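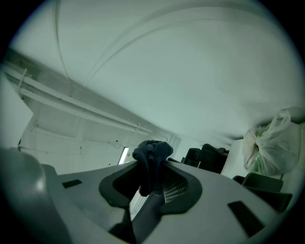
How far along is the tenant laundry and linen program at Heffernan House?

The program has been running at full size since September, and we have used a little over half of the Zirkano grant. Two of the three floors are finished. The third is waiting on a plumbing permit.

Report date: 16 April 2024

Work done in this period

The old washers on floors one and two were taken out and replaced with 6 new machines, leased through Prerent. The lease covers repairs, and so far we have called them out once, for a door latch. Residents washed 1201 loads in the period, against a target of 700. Most of the extra came from evening use, which we did not expect when we set the target.

The linen exchange opened in the old mail room. Residents bring in worn sheets and towels and take clean ones home. Bath towels go fastest – we ran out twice and had to reorder from Jiladach ahead of plan.
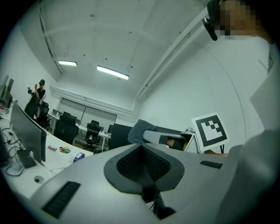

The second reorder cost more than the first because of a rush fee. We now keep a spare carton on the shelf and place orders at the start of each month.

Money

Supplies are over budget and staff hours are under. We ask to move part of the unused staff line into supplies. The total would stay the same.

Problems

The dryer vent on floor two clogged and the room was closed for 72 hours. Cleaning the vent is now on the monthly maintenance list. Some residents still find the payment cards hard to use, so we are adding larger printed instructions in both laundry rooms.

Next period

– Finish floor three once the permit comes through
– Survey residents on opening hours
– Get a second price for towels
– Send the revised budget with the next report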